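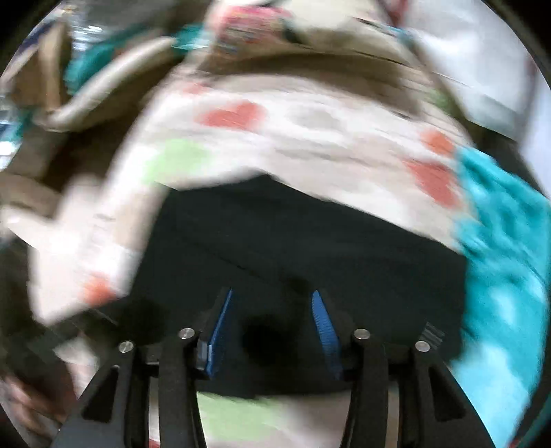 *Figure 2. Black gripper with blue ridged pads at a pile of fabric.*

## 3. Setting up the Roltent witness terminal

Welcome to the part of the guide that most people actually open first, and please don't feel badly if you skipped the earlier sections to get here. The Roltent terminal lets a witness give evidence from a quiet room away from the courtroom, with the judge, counsel and the clerk all on one screen. It isn't a hard thing to set up, but it is a fussy one, and a calm half-morning beforehand is worth a great deal once everyone is robed and waiting.

This section was last revised on 2025-09-05. It replaces the loose sheets that went out with the Holtwood units in June, which had the network and power steps the wrong way round (our apologies to everyone who rang the help line about it).

### 3.1 Before the witness arrives

1. Unlock the remote room and switch on the overhead lights. Draw the blinds fully. A bright window behind the chair will turn the witness into a silhouette, and a judge who can't see a face will quite rightly stop the proceedings.
2. Set the witness chair squarely in front of the terminal and lock its casters, if it has them.
3. Connect the network cable to the port marked **LINK**, then connect the power cord. Please do it in that order.
4. Press and hold the power button until the light turns green. The first start of the day takes up to 90 seconds, and the screen stays dark for most of that time. Go and fill the water jug.
5. Sign in with your clerk's card. Personal passwords are no longer accepted on terminals in witness rooms.

> **Caution:** Do not pull the power cord to restart a slow terminal. An interrupted start can damage the evidence log, and the unit will then need to go back to Treturine before it can be used in a hearing again.

### 3.2 Joining the test call

6. Choose **Test room** from the opening menu. Never use the live courtroom for a test, even if the list says it is vacant. Courts sit late, courts sit early, and we have had one bail hearing interrupted by a cheerful clerk counting into a microphone.
7. Say a few ordinary sentences from the witness chair at the volume you'd use across a kitchen table. Watch the sound bar. It should reach the middle and fall back when you stop.
8. Move the camera until your eyes sit a third of the way down the picture and both shoulders show. Witnesses come in all sizes, so expect to adjust this again.
9. Hold a sheet of printed text in front of the document camera and press **Focus**. If the text is still soft on the test screen, clean the glass with the dry cloth and try once more.
10. Press **Leave**, and wait for the opening menu to come back before you do anything else.

**Note:** A faint echo in the test room is normal. An echo in the live courtroom is not, and usually means somebody at the counsel table has left a laptop speaker on.

### 3.3 Setting the privacy level

The terminal has separate privacy settings for what the witness sees and what the courtroom sees, and this is the spot where mistakes hurt people. Please take your time over it, and have the judge's order in your hand while you do it. Don't work from memory or from what counsel told you in the hallway.

11. Open **Privacy** and enter the file number exactly as it appears on the order.
12. Under **Witness view**, choose who may appear on the witness's screen. If the order says the accused is to be screened, select **Bench and counsel only**.
13. Under **Courtroom view**, choose whether the public gallery monitor shows the witness, shows a blank panel, or is switched off altogether.
14. If there is a publication ban, tick **Ban in effect**. A red band will appear on every screen in the courtroom. The band is a reminder and does not by itself stop anyone from recording, so the usual announcement must still be read aloud.
15. Ask a second member of staff to read the settings back to you, then press **Confirm** together with your card in the reader.

> **Caution:** Settings are cleared whenever the link is closed. If the court rises for lunch and you leave the call, you must complete steps 11 to 15 again before the witness sits back down.

### 3.4 Bringing in the witness

A person giving evidence may be doing it for the only time in their life, and possibly about the worst day of it. Let them sit in the chair for a minute or two before you connect. Show them the **Pause** button and tell them that pressing it sends a message to the clerk and doesn't cut anybody off. Support persons may stay in the room if the order allows, seated where the court can see them.

16. Press **Call courtroom**. The clerk will see your request and accept it when the judge is ready.
17. While you wait, the witness will see a plain grey screen. Let them know it's coming so it doesn't alarm them.
18. Once connected, confirm aloud who is in the room with you.
19. Stay within reach of the terminal until the witness is excused.

### 3.5 If the link drops

The terminal tries to reconnect by itself for 5 minutes. During that time the witness should stay seated and should not discuss their evidence with you or anyone else, however friendly the chat. Talk about the weather, or the drive in, or their dog.

If the link has not come back by then, telephone the courtroom clerk on the landline and wait for directions. Technical questions can go to Gun-woo Yang at the Treturine help line, and questions about orders and privacy settings to Brigitta Fankhauser in court services. Keep the terminal switched on while you call, as they will likely ask you to read them the code in the lower corner of the screen.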